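생활 Q&A > 정리·이사

질문: 침대 위에서 짐 싸도 괜찮을까요? 작은 봉지류 포장 방법도 궁금합니다

작성자: 조각보다리
조회 874 답변 3

다음 달에 원룸을 빼고 본가로 들어갑니다. 가구는 전부 옵션이라 제 짐만 싸면 되는데, 바닥이 좁아서 상자를 펼쳐 놓을 자리가 마땅치 않습니다. 그래서 침대 위에 물건을 늘어놓고 옆에 상자를 두고 하나씩 넣고 있습니다.

문제는 자잘한 것들입니다. 책이나 옷은 금방 끝났는데 서랍에서 나온 종이 봉지, 비닐봉지에 든 것들, 납작한 종이 상자, 연고 같은 튜브 제품이 계속 나옵니다. 한 상자에 다 넣으면 나중에 못 찾을 것 같고, 따로 담자니 상자가 모자랍니다.
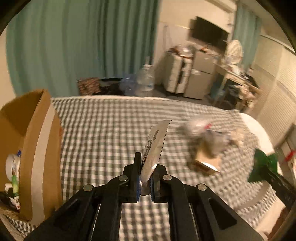 뜯은 봉지는 버리고 내용물만 지퍼백에 옮기는 게 나은지, 봉지째 넣어도 되는지 궁금합니다. 차나 분말수프처럼 윗부분을 뜯어 놓은 것도 몇 개 있습니다. 그리고 침대 시트는 언제 걷는 게 좋을까요? 이사 전날 밤까지는 자야 해서 그냥 깔아 두고 있습니다. 상자는 우체국 5호 정도 크기이고 테이프는 흰색 일반 포장 테이프입니다.

답변 1 (채택됨)
작성자: Natsumi Kubo

작년 11월에 비슷하게 이사했습니다. 침대 위에서 싸는 건 괜찮습니다. 허리를 덜 숙여도 되고 바닥에 발 디딜 곳이 남습니다. 다만 무거운 상자는 침대 위에 올리지 마세요. 매트리스가 꺼지면서 상자가 기울고 바닥 쪽 테이프가 벌어집니다. 상자는 옆에 두고 물건만 침대에 놓으면 됩니다.

봉지류는 이렇게 나눴습니다.

뜯지 않은 것: 봉지째 세워서 넣습니다. 눕혀서 쌓으면 아래쪽 것이 눌려 터지는 경우가 있습니다. 작은 종이 상자의 뚜껑을 잘라 내고 그 안에 봉지를 세운 다음, 그걸 큰 상자에 넣으면 움직이지 않습니다.

뜯은 것: 입구를 두 번 접어 집게로 집고 지퍼백에 넣습니다. 내용물만 옮기면 유통기한과 먹는 법을 알 수 없게 되니 봉지는 버리지 않는 편이 좋습니다. 언제 뜯었는지 기억이 안 나는 것은 이번에 버렸습니다.

튜브 제품: 뚜껑을 꽉 잠그고 공기를 조금 뺀 뒤 비닐에 따로 담습니다. 약이면 설명서와 같이 두세요. 여름이면 차 트렁크에 오래 두지 말고 직접 들고 가세요.

지퍼백은 24장짜리 한 통이면 원룸 살림에는 남습니다. 동네 생활용품점에서 한 통에 1000원짜리를 샀습니다. 겉에 유성펜으로 '주방', '약', '책상'이라고만 써 두면 본가에서 풀 때 그대로 서랍에 넣을 수 있습니다.

시트는 당일 아침에 걷어서 마지막 상자 맨 위에 덮으면 됩니다. 빈틈도 메워지고 도착해서 제일 먼저 꺼낼 수 있습니다. 커튼이 본인 것이면 이것도 당일 아침에 떼세요. 전날 떼면 밤에 밖에서 다 보입니다.

답변 2
작성자: 지나가던세입자

그냥 다 버리고 가세요. 봉지에 든 건 본가 가면 또 있습니다. 저는 25리터 종량제 봉투 하나 채우고 나니까 상자가 두 개 줄었습니다.

답변 3
작성자: Bienvenido Ambrosio

위 답변에 하나만 덧붙입니다. 테이프를 상자 앞면에 세로로 길게 붙이는 분들이 많은데, 바닥 이음매를 먼저 보강해야 합니다. 바닥은 이음매를 따라 한 줄, 그와 직각으로 한 줄 붙이면 웬만한 무게는 버팁니다. 옆면은 찢어진 데가 없으면 안 붙여도 됩니다.

마시던 물병은 상자에 넣지 말고 손에 들고 가세요. 저는 뚜껑을 잠갔다고 생각했는데 새서 충전 케이블과 책을 버렸습니다. 케이블은 하나씩 감아서 고무줄로 묶고 어느 기기 것인지 종이에 적어 같이 끼워 두세요.

질문자 댓글

답변 감사합니다. 뜯은 봉지는 집게로 집어서 지퍼백에 넣겠습니다. 바닥 테이프는 한 줄만 붙였는데 다시 붙여야겠네요. 혹시 베개는 압축팩에 넣어도 모양이 돌아오나요?

Natsumi Kubo: 솜 베개는 며칠 정도면 대체로 돌아옵니다. 메모리폼이나 라텍스는 압축하지 말고 큰 비닐에 넣어 가세요.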